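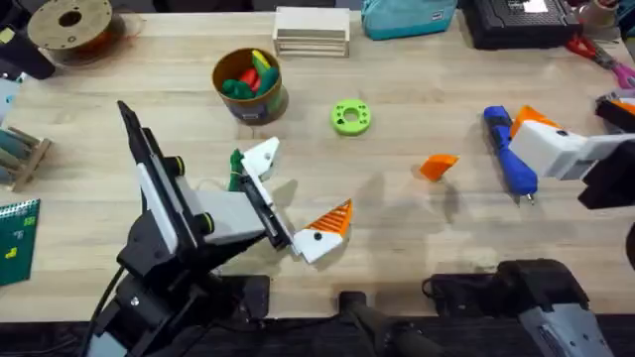

The wooden table.

My aunt Tamsin left me the ferry timetable. I mean the job of it, sure, but mostly the thing itself, a fat green binder that smelled like pipe smoke and had every sailing from Plundiddale to Mahuika written down in pencil since before I was born. I was 23 and I had never been on a boat without throwing up.

"You'll be fine," said Delwyn Wihongi, who ran the ticket window and had wanted the binder himself. "It's only tides."

Only tides! I spent my first week drawing little moons on the backs of envelopes. The second week I sent the morning boat out an hour early and left 82 people on the dock with their suitcases, including a wedding. The bride was very nice about it. Her mother was not, and I still cross the street when I see that hat.

So I went to Ngan-ling Hsu, who had piloted the ferry longest, and asked her how Tamsin did it. She poured me some tea and looked at me for a while.

"She called me every night and asked what time I felt like leaving," she said. "Then she wrote it down."

I thought about all that pencil — years and years of it, columns so straight you could hang a door by them. I'd been trying to work it out with math.

I walked home the long way, past the net sheds, and I had a whole speech ready for Delwyn by the time I got to my porch. I never gave it. I went in and sat down with the binder and looked up the day I was born. The noon boat had left at 2:15. Next to it, in her tiny handwriting, Tamsin had put "waited for news."

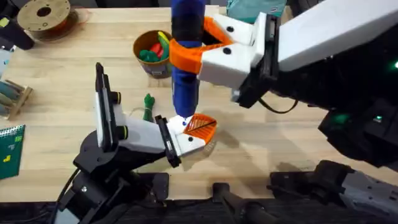 Part Two: The Noon Boat

The phone rang at nine that night, and it was Ngan-ling.

"Well?" she said. "Are you going to ask me or what?"

I found a pencil (it took three drawers) and asked her what time she felt like leaving.

"Depends," she said. "Are you coming?"

I looked at the binder, and then at the bucket I keep by the back door. I told her ten-thirty, and to save me a seat by the rail.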